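Grerico to Ship Small Household Items Without an Outer Carton

Change begins in September for orders from the Arnov warehouse

ARNOV — Grerico, the mail-order supplier of household and hardware goods, will stop placing most of its small items in a second shipping carton beginning in September. Products that already come in a sturdy cardboard box will be mailed in that box, with the address label placed on the back panel.

The change applies to 314 products in the company's catalog. They include cabinet hinges, picture hooks, light bulbs with a padded insert, drawer pulls, furniture pads, water filter cartridges and most of the sewing supplies. A full list will be posted on the Grerico website before the change takes effect, and each product page will carry a line that reads "Ships in its own box."

Glassware, ceramic goods, liquids and anything sold in a bag or on a hanging card will continue to go out in a shipping carton with paper padding. Orders with more than one item will be packed together as they are now, unless the customer asks for separate delivery.

Grerico has used the same set of shipping cartons since it moved its stockroom to Arnov. The smallest carton in that set was picked for a line of brass door hardware that the company no longer sells. It is much larger than most of what goes into it today. A customer who ordered a single packet of furniture pads would receive it in a carton filled mostly with crumpled paper, and letters about this have been coming in for years.

"We heard the same thing from customers over and over, and they were right," the company said in a statement. "A box of hinges is already in a box. We looked at what it would take to mail it as it is, and the answer was better tape, a better label and a few changes on the part of our suppliers."

Trial at the Jandow depot

The company tested the idea over the winter at its smaller depot in Jandow, which handles orders for the northern part of its delivery area. During the trial the depot sent out 2,149 single-item orders with no outer carton. Customers got a postcard with the order asking whether the item had arrived in good condition and whether they would accept the same kind of packing again. The postcard was already stamped, and there was room on the back for comments.

Most of the comments were about the label. In the first weeks of the trial, the label was placed on the front of the box, where it covered the product name and in some cases the size or part number. Several customers who keep spare parts on a shelf wrote that they had to peel off the label to find out what was inside. The label was moved to the back panel, and a smaller version was printed for narrow boxes.

Others asked about gifts. A box mailed on its own shows what is inside, and a number of people order from Grerico for birthdays and housewarmings. For that reason, the checkout page will include a box marked "Please cover." When it is checked, the item will be put in a plain carton at no added cost. The same choice will be on the paper order form, under the line for the delivery address, and can be made by telephone.

Damage was limited to dented corners and a few flaps that came open on the way. The open flaps were traced to boxes closed with a tuck tab alone. All products in the program will now be sealed with a strip of paper tape at both ends before they leave the warehouse, including those already glued shut by the maker.

Work with suppliers

Some of the product boxes were too thin for mailing. Grerico has been working with Lý, the board mill that makes the sheets used by several of its suppliers, on a stiffer grade of board that can be folded on the same equipment. Drawer pulls and picture hooks will be the first goods to arrive in the new board. Water filter cartridges will follow when current stock is used up.

The new board is left uncoated on the outside. Coated board gave trouble in the trial, as the paper tape did not hold well on it in cold weather. Printing on the new boxes will be in one color, with the part number repeated on a side panel so that it can be read when boxes are stacked. Suppliers who want to keep their present boxes may do so, and their goods will go on being shipped in a carton.

Grerico will not change the price of any product as a result of the program. Shipping charges for the smallest orders will go down when the new rates are posted, because parcels in this group will fall into a lower size class with the carriers the company uses. Charges for larger orders stay the same.

Returns

The rules for returns are the same as before, with one difference. An item that was mailed in its own box may be sent back in that box, even if the box has been taped, labeled or marked in transit. Customers do not need to find another carton. The return label should be placed over the old address label, and the box should be closed with tape on both ends. Tape of any kind is fine.

Returned items in good condition will be checked, put in a new box and placed back in stock. The used boxes will be flattened and baled at Arnov with the rest of the warehouse cardboard.
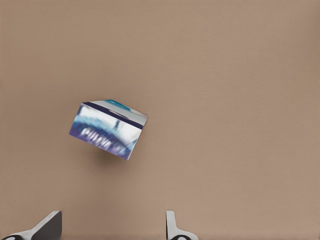
A small rectangular cardboard product box, shown at an angle. (Computer rendering)

Stores and trade accounts

Trade customers who buy by the case will see no change. Cases are packed by the maker and have never been put in a second carton. Small shops that order single items to fill gaps on the shelf may choose either kind of packing, and the choice can be saved to the account so that it does not have to be made each time. Shops that need clean boxes for display are advised to choose the carton — tape and labels can leave marks when removed.

Goods bought over the counter at the Arnov shop are not part of the program. The shop will give away leftover shipping cartons to anyone who can use them for moving or storage, beginning in September and for as long as they last. They come flat in bundles, with a limit of 2 bundles per household. There are 400 bundles set aside. Trade customers who would like a larger number should call the shop first.

Customers with an open order do not need to do anything. Orders placed before the change will be packed the old way, even if they ship later.

About Grerico

Grerico sells hinges, fasteners, light bulbs, filters, sewing supplies and other small goods for the home by mail, by telephone and online. It ships from a warehouse in Arnov and a depot in Jandow and runs a counter shop at the Arnov site. A printed catalog is mailed free on request.

Press contact: Grerico Press Desk, Arnov. Samples of the new board and copies of the trial postcard are available to reporters on request.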